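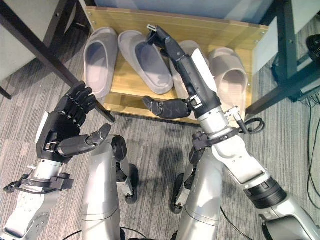

*Head view, start of a rack episode: four gray slides, two hands.*

# Druddale Open Day – slipper rack recordings

Notes and card for the material Illilus handed out after its open day in September. I went with Mafalda Abreu, who wrote the loading script. I wrote the rest, and the grumbling is mine.

**Short version:** usable data, thin paperwork, and a demonstration that proved less than the people giving it seemed to think.

## What you get

| Item | Value |
|---|---|
| Episodes | 231 |
| Episodes with all views present | 190 |
| Episodes missing at least one view | 41 |
| Wrist stills | 3611 |
| Distinct task prompts | 8 |
| Views | head, left wrist, right wrist |

The 41 incomplete episodes are kept in `partial/`. Illilus had them mixed in with the rest. If you train on everything without checking, your loader will either crash or quietly fill in zeros, depending on how trusting you were when you wrote it.

## What the visit was like

The invitation promised "household tidying, start to finish." We saw footwear and a rack. Léonie Riviere ran the session for Illilus and was patient with questions, including the ones she couldn't answer. I asked three times what share of the runs was teleoperated. The first answer was "some," the second was "it depends on the prompt," and the third was a promise to write to me. The email came the following Wednesday and said the field would be added in a later release. It has not been added.

Visitors were let in by groups, and each group got a short talk and then a few runs. Our group saw two clean pickups, one drop, and one run that was stopped by hand and never explained. The talk called the task solved. I would call it promising on one rack, in one room, with the same kind of shoe.

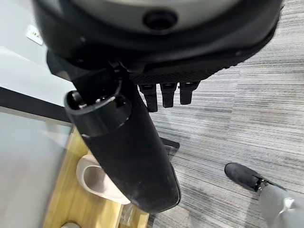
Clutter is the part of this set I would look at hardest before using it. The prompts talk only about slippers, and the success label asks only whether a slipper ended up where it was told to go. Other things get close to the hand all the same: one wrist still has a white ceramic piece, a cup or small bowl, on its side on the wood under the thumb, with crumpled clear plastic near the thumb's tip. No label in the file mentions either of them. A run that knocked over every dish in reach would score the same as a careful one, so please don't quote the success column as if it measured care.

People are also unlabeled. A shoe and a trouser leg turn up in the wrist stills, and there is no `person_present` flag. Mafalda started one and gave up when she found that the wrist views disagree with the head view about who is standing where. Her partial flags are in `extras/`, marked as such.

## Fields

- `prompt` – free text, one of eight strings. Two differ only by a comma.
- `success` – true or false, set by the operator on the day. No second rater.
- `view` – `head`, `wrist_l`, `wrist_r`.
- `stop_reason` – mostly blank. Treat blank as unknown. It does not mean the run ended well.
- `control` – missing, see above.

## Comparison with the older sets

Illilus says this release is "harder than Omwood." I don't see how anyone could tell. Omwood has six kinds of rack and a published split. This one has no split at all, so I made one by session and put it in `splits/`. Falcão is a closer match on hardware – wrist views, multi-fingered hands – but its episodes are much longer and its operators logged every stop.

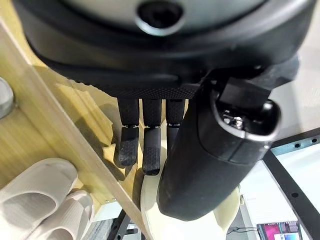
We ran the Falcão baseline on both without changing anything. It did well here, and I would be slow to celebrate. With a single room and so few prompts, a model can memorize the furniture and look clever. Mafalda's test with the rack shifted to a new spot is the one I want to see, and Léonie has said we can come back to Druddale to try it – no date yet.

## Known problems

- Wrist timestamps drift against the head view in the longer episodes.
- Left and right wrist folders were swapped in the first upload. Re-download if yours predates the `fixed` tag.
- No calibration files.

## Use

Fine for grasp pretraining and for testing loaders. I would not use it to make claims about homes. Corrections go in the issue tracker, with the episode number in the title.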